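Lelletia Residences
Tableware and Tray Service: Frequently Asked Questions

The following answers apply to all apartments in the North and Garden buildings. Residents of the guest suites should refer to the printed card in the suite kitchen, as different arrangements apply there. Questions not covered on this page may be directed to the Dining Office at extension 536.

GENERAL

What is the Tableware and Tray Service?

The service lends plates, bowls, cups, flatware, serving trays, and table mats to residents for use in their own apartments. It also covers the tray on which a meal is delivered when a resident has ordered from the dining room. Items remain the property of Lelletia Residences at all times.

Who may borrow tableware?

Any resident whose name appears on the apartment agreement may borrow. Family members and other visitors may collect items on a resident's behalf if the resident has telephoned the Dining Office beforehand. Home aides who visit regularly may be added to the resident's account by completing the short form available at the service counter.

Is there a charge?

Everyday tableware is included in the monthly fee. A charge applies only to the large party sets (see "Party Sets" below) and to items that are not returned.

Where is the service counter, and when is it open?

The counter is on the lower level of the North building, next to the mail room. It is open from 8:30 a.m. to 11:00 a.m. and again from 2:00 p.m. to 5:30 p.m. The counter is closed on Tuesday afternoons for washing and restocking. Returns may be left on the cart outside the door at any hour.

BORROWING

How long may I keep everyday items?

The standard loan is 31 days. It may be renewed once by telephone or in person. Residents who wish to keep a full set in the apartment on a permanent basis should ask for a standing loan, which is reviewed each October.

What is in a standard set?

A standard set for one person consists of a dinner plate, a side plate, a bowl, a cup and saucer, a knife, a fork, two spoons, a tray, and a mat. Residents are welcome to decline any part of the set. Many prefer to use their own cups.

May I choose the pattern or color?

Dinner plates are white throughout. Trays are supplied in cream or dark brown, and mats in stripe or plain gray, subject to what is on the shelf. The counter cannot hold a particular color in reserve. Residents who find white plates hard to see against a pale tray may ask for a brown tray at any time, and the exchange will be made without a new loan form.

Why were the old blue plates withdrawn?

The blue plates were of several ages and sizes and no longer stacked safely. They were replaced in stages by the present white plate from Hviid. A small number of the blue plates remain in the Garden building lounge for general use. These may not be taken to apartments.

Can I borrow lighter plates?

Yes. A lightweight plate from the Zastico range is available to residents who have difficulty lifting ceramic. It has a deeper edge on one side, against which food may be pushed with a fork or spoon. Please ask for Aldana Palma at the counter, who can also arrange a trial of large-handled flatware. No medical note is required.

USING TRAYS AND MATS

Does the mat go under the tray or on top of it?

The mat belongs on the table. Its purpose is to protect the surface and to keep a plate from sliding, and it does this best when it lies flat with nothing beneath it. A separate thin liner is provided for use on the tray itself. Liners are white and are kept in the drawer below the mats.

How should I set the plate on the tray?

Place the plate in the middle of the tray, with its full base flat. The dinner plate has a broad rim, and when it is set toward one end the rim can overhang the edge and catch on a sleeve. Cups should stand at the far corner on the side of the hand you use most. Flatware may lie directly on the liner.

Is it safe to let the tray extend past the edge of the table?

A tray that extends a little past the table is convenient for picking up but should not carry anything in that position. Once the tray is loaded, slide it fully onto the table. Please take particular care with the narrow wall tables in the Garden building, which are shallower than those in North.

Can the tray be carried with one hand?

No. All trays are intended to be carried with both hands, one at each short side. Residents who use a cane or walker should request delivery or use one of the wheeled carts. Staff are glad to carry a tray to the elevator or to the apartment door on request.

May trays be used on the bed?

The flat trays should not be used on a bed or in the lap. A bed tray with folding legs is available. Supply is limited, and priority is given to residents returning from a hospital stay.

WASHING AND CARE

Do I have to wash items before returning them?

Items should be scraped and rinsed. Full washing is done centrally at the temperature required by our kitchen procedures, and everything returned is washed again regardless of its condition.

Are the plates dishwasher safe?

The white dinner plates and side plates may go in the dishwasher on any rack. Please leave space between plates so that the rims do not knock together.

Are the trays dishwasher safe?

The cream and brown trays should be washed by hand with warm water and ordinary dish soap, then dried flat. Long cycles in the small apartment dishwashers have caused some of them to warp — a tray that rocks on a flat table should be returned for exchange. Scouring powder dulls the finish and should not be used.

How do I remove tea or tomato stains from a cream tray?

Spread a paste of baking soda and water over the stain, leave it for ten minutes, and rinse. If the stain remains, return the tray as it is. Bleach must not be applied to any tray or mat.

How are the mats cleaned?

Wipe them with a damp cloth on both sides and lay them flat. Mats should not be folded, as the crease does not come out. They may be rolled loosely for storage.

May I put the plates in the microwave?

Yes, with the exception of any plate with a metallic edge, a few of which are still found among the party sets. The lightweight plates may be used for reheating only, for no more than two minutes. Trays may not be placed in the microwave or on a stove.

RETURNS, BREAKAGE, AND LOSS

What happens if I break something?

Please tell us. There is no charge for ordinary breakage. Wrap the pieces in newspaper and place them in the gray bin marked "Broken China" in the trash room, not in the household recycling. If you would prefer not to handle the pieces, telephone the Dining Office and someone will come.

Should I return a chipped plate?

Yes, promptly. A chipped plate should not be used for food, even where the chip is small or on the underside. It will be exchanged at the counter.

What if I have items from before I moved apartments?

Loans move with the resident. Ívar Bjarnason in the Dining Office keeps the loan records and can confirm by telephone what is listed under your name.

Why do you carry out an annual count?

The stock now stands at 2,479 pieces across both buildings, and the count tells us what must be reordered. Last year it showed 59 teaspoons missing from North alone. Residents are asked to check drawers and balcony tables in the week before the count. No charge is made for items that reappear.

PARTY SETS

What is a party set, and how do I reserve one?

Party sets serve 6, 12, or 18 people and are packed in lidded boxes from Javura. Reservations must reach Sigrún Vigfúsdóttir at least four working days ahead. A flat fee is added to the next monthly statement. Glassware is reserved separately.

Can a party set be used outside the building?

Only on the terraces and in the courtyard. Sets may not be taken by car.

IDENTIFYING YOUR ITEMS

How can I tell a service plate or tray from my own?

The service dinner plate is white, with a wide rim marked by fine raised rings and a shallow center. The cream tray is rectangular, with rounded corners and a low raised edge. Please compare before returning, as personal china left on the cart is difficult to trace.
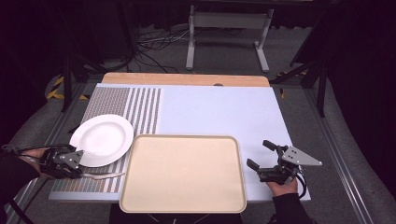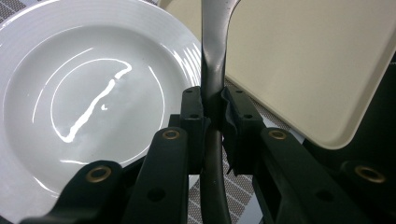

White dinner plate and cream tray, shown in both pictures. The raised rings on the rim are clearest in the second.

Whom should I contact about lost personal china?

Hjalti Oddsson keeps a shelf of unclaimed pieces in the back of the counter area. Items are held for three months. Please bring a description or, if the piece belongs to a set, another piece from the same set.

How can I suggest a change to the service?

Written suggestions may be left at the counter or addressed to Kirsten Kragh, Dining Services Manager. Replies are sent to the resident's mailbox within ten working days.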